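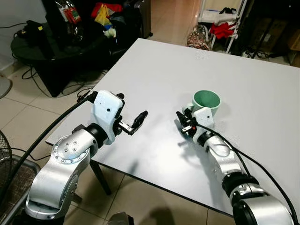 Zilier Two-Arm Bench Station

Sold by Casitz. Built to order, ships on a pallet.

Hi! I run the small shop behind this page, and I also use one of these stations every working day, so you're getting the sales pitch and the user report from the same person. Grab a coffee, I tend to go on a bit.

What it is

The Zilier is a pair of robot arms that share one table. Each arm ends in a two-finger gripper, and the two reach in toward each other over the middle of the tabletop, so one can hold a thing while the other does something to it. That's really the whole idea. Most of the small jobs people do with their hands all day (turn it over, pass it across, put it in the tray) want a left and a right, and with a single arm you end up building a clamp for everything. I built a lot of clamps before I gave in.

What we use ours for

We repack returned kitchenware and small household goods. Mugs, mostly. Mugs, lids, egg cups, those little sauce dishes. Every one has to be picked up, turned so somebody can check the rim and the base, and set down in the right place. Before the station came in, that was a full day of standing and twisting for whoever drew the short straw, and I drew it plenty. My right wrist still complains in cold weather.

Now the arms do the lifting and turning, and one of us does the looking. It's slower per mug than a person in a good mood at nine in the morning! By mid-afternoon it's ahead, and it keeps the same pace until we switch it off.

What changed for the people

I get asked this more than anything else, usually in an email that starts with "off the record." There were 9 people on our floor when we put the station in, and there are 9 now. What changed is who does what. Two of my coworkers learned to teach the arms new pieces, and they're paid more for it. The rest of us rotate through checking, packing and the phone. Checking is easier on the body but harder on the head than I expected. You sit still and stare, and after an hour you start missing hairline cracks. We swap every 45 minutes these days and I'd suggest you plan for the same, whatever the spreadsheet tells you.

Not everybody loves it. One of our packers misses the chatting, which used to happen across the bench while everyone's hands were busy. We moved the checking stool around so it faces the packing table and that helped some.

What you get

Two arms with grippers fitted
Control box and all cables
Emergency stop on a long lead
6 pairs of spare finger pads
A printed setup guide (I rewrote it in June, the old one was awful)
One remote training session, as long as it takes

The table isn't included. Use a plain one with a matte top if you can. Ours is white and I like it, because small parts show up well, but any light color will do. Shiny tops throw glare and you'll be fiddling with your lamps all week.

Setting up

Plan on a day. Bolt the arms down, run the cables with enough slack that they can bend freely through a full swing, then move each joint slowly to its limit and watch the cable the whole way. Please don't skip that bit! I did, and I bought a new cable. Keep chairs and carts out of reach of the arms, and mark the floor so visitors know where to stand.

Teaching a new piece took me 81 minutes the first time. A plain mug with a handle takes me 10 now. Anything with a loose lid is still a pain.

What it won't do

It won't tell you a mug is cracked. It won't handle thin glass with the standard pads, so ask me about the soft ones from Visance. It isn't meant for food, for wet areas, or for anything heavier than a full sugar jar. And it needs a person nearby while it's running.

Service and parts

Repairs go through Van Hecke, who keep pads, cables and joint covers in stock. Send them the serial number from the control box along with a short video of the problem and they can usually name the part before you've packed anything up. For everything else, write to me through the contact form. I answer in the evenings, after the bench is cleared.

Page updated 2023-12-25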